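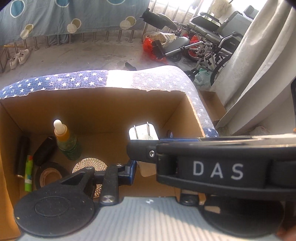

**Hand-held grippers: which tips for junk box picking?**

**sarkomier_fan**
Right, second weekend of this. Been doing box picks with the hand-held gripper and I'm torn between the tips it came with and the soft ones from Marside. Mixed junk in a cardboard box, adapter, roll of tape, dropper bottle, that sort of thing. Logged 159 picks with the stock tips so far, 100 with the Marsides. Stock ones win on anything flat sided. Marsides win on the bottle, easily. Anyone run both for longer?

**pell_mell**
Ran both for most of June. Marside tips go shiny after a while and then they slip on plastic. Clean them with a damp cloth, comes back a bit, not all the way. I went back to stock.

**Kekix_or_bust**
Disagree, they only go shiny if you squeeze too hard. What's your closing force? People clamp down like they're cracking walnuts then blame the rubber.

**pell_mell**
It's hand-held mate, closing force is whatever my hand does. That's half the problem comparing anything with these.

**Kekix_or_bust**
Fair. So put a stop on the linkage. Bit of tube over the bar, two minutes job.

**sarkomier_fan**
Tried a stop. Fine for the adapter, hopeless for the tape, roll's too wide and then the bottle falls straight through. Adapter is the one I care about tbh. With prongs up you have to come in from the sides and there's no room when it's in among everything else. Stock tips are slimmer there.

**oddbolt**
Has nobody asked about the camera?? Your gripper covers half of whatever is under it. I'd sort that before tips. On mine I lost the mesh bits completely once the linkage came over the top, and sunlight through a window made it worse. Pale cloth just went white.

**sarkomier_fan**
Yeah the sun is a pain. Star cloth over the rim, one band of it blown right out and the rest goes washed out on one side. Tried locking exposure, then the inside of the box went too dark for the black things.

**oddbolt**
Draw the curtains, or do it Sunday evening like a normal person. Or try the Bạch camera mount, sits higher, sees past the fingers. Wobbles a bit.

**pell_mell**
"Wobbles a bit" lol. Mine came undone mid session. Threadlock or don't bother.

**Kekix_or_bust**
I wouldn't draw the curtains. If the arm has to work in daylight later then record in daylight. I've got 1,027 picks on the Kekix arm and the ones from tidy lighting were the least use to me.

**oddbolt**
Depends what you're testing. He's comparing tips. Change one thing at a time, otherwise you're just comparing weather.

**sarkomier_fan**
ok plan. Same box, same junk, evening, both sets of tips, then the same again at midday. Will do 13 goes per object and stick the results in here. Not buying the mount yet.

**pell_mell**
Leave the tape in, everyone takes the tape out when it makes thier gripper look bad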